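Skeveck Desk Gripper Kit: your questions, my answers

I'm Kerstin Bråten, and I put this page together after the same handful of emails kept landing in my inbox. If yours isn't covered, write to me and I'll probably add it.

What do I get in the box?
The two-finger gripper, the wrist mount, the small wrist camera, one long cable and a bag of screws (keep the bag closed, I've lost plenty to the carpet). The arm is sold separately. I run mine on a Giton arm, and the mount bolts straight on.

How much is it?
The kit is $500. With the arm you're looking at almost $4,000, plus shipping from our shop in Stultport.

Do I need to write code?
Nope! You can guide the arm by hand, save the spots you want and play them back. Alvar Lindholm wrote the app and he's very proud of the big save button. If you do like to code, there's a plain Python library too.

How long do the finger pads last?
We say 3,000 grips before you should check them. Smooth metal parts are easy on them, rough castings aren't.

Can it work inside a desktop PC?
This is the one I get most, usually from repair shops. Yes, if you lay the case flat and give the arm room to come down over the board. Go slow, unplug everything and wear your wrist strap. Loose cables are the real pain, so tie back what you can before you start.

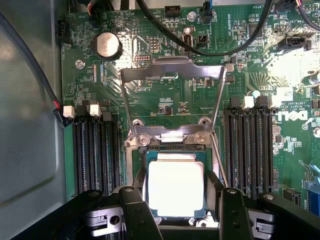 Page last changed: February, 11:00 a.m.

The wrist camera gives you a close look at the CPU between the two fingers, with the load lever already up on this Dell board. Memory banks sit on both sides, so set your side limits in the app before you go down. Watch for glare as well. A shiny CPU lid can go nearly white under a bright overhead light, and I'd turn the lamp down a bit before saving any spots.

Will it fit my old McKinnon arm?
With the adapter ring, yes. Send me the model number first and I'll check the bolt pattern for you.

Can I return it?
Sure, within 11 days, with all the parts. Even the screws, please!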